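Container library moves to ground floor on Kamath Street

The Plomulora container library will open in its new room on the ground floor of the Kamath Building this Sunday, ending a two-month break in lending.

The library lends reusable food containers, cake carriers, drink jugs and serving bowls to residents who need them for a party, a funeral lunch or a week of cooking ahead. It closed in July when the lease on its former space above the Trurko hardware store ran out. Borrowers there had to carry their boxes down two flights of stairs, and complaints about the climb had come up at nearly every neighborhood meeting.

The new room has a street entrance and a ramp. It will be open Sundays from noon to 5 p.m. and, starting in September, one evening a week until 8 p.m. The evening has not been picked yet. A sheet by the door will ask borrowers which one suits them.

Geetha Chowdary, who runs the library, said the move took longer than planned. The shelving ordered for the back wall came in the wrong depth and had to be sent back, and the replacement arrived only last week. In the meantime everything was unpacked onto the floor and sorted there by shape and size.

"We had never had it all out at once," Chowdary said. "Upstairs it was stacked to the ceiling and you took what you could reach. Some of the square ones at the bottom hadn't been borrowed in years."

The library now lists 2,508 pieces, with a container and its lid entered as one. Another 58 lids are on a separate list because no container could be matched to them. Most are rectangular and came in with donations. They will be set out in a tray on opening day, and anyone who has a container at home that fits one may take the lid and keep it.

Round containers have been the most requested since the library began, mainly for soup and rice, and they will go on the low shelves nearest the door. Baking pans and cake carriers will be along the back wall. Glass jugs stay behind the desk and have to be asked for.

Borrowing is still free for Plomulora residents. The loan period goes from one week to two, a change many users had asked for. The limit of five pieces per visit remains for regular loans, but anyone planning a larger event can reserve more by filling out a form at the desk – ten days ahead if possible. Containers have to come back washed and with the lid that went out with them. There is no fine for a missing lid, but a borrower who loses one will be asked to bring a replacement or give up a container of similar size.

The Breson Fund, which paid the rent on the old space, has agreed to cover the new one through next summer. After that the library will have to apply again. Chowdary said the rent on Kamath Street is a little higher, and that she expects to ask the town for help with heating.

Parking is limited on Sundays. The lot behind the building is shared with the dental office and is open to library users only when the office is closed. Drivers picking up large orders can stop in the loading space on the north side for fifteen minutes. The bus stops across the street.

Donations will be taken again from opening day, after being on hold all summer. The library wants plastic and metal containers with lids that close, in any size, and has a particular need for anything large enough to hold a whole sheet cake. It cannot take cracked plastic, foam boxes or nonstick pans with worn coating. Items should be handed over at the desk during opening hours – bags left outside the door will not be accepted.

Labeling is the last job to be finished before Sunday. The old paper stickers came off in the dishwasher, so each piece is getting a number in permanent marker on the base, and the lid gets the same number on its underside. Tops are being left unmarked so that borrowers can put their own tape on them. The round plastic ones are among those being done, including one with a light blue lid that was on the gray carpet this week, a raised ring running just inside its rim. The carpet itself, scuffed lighter in patches, will be cleaned before the doors open.
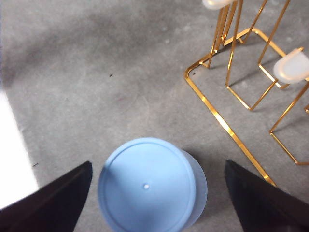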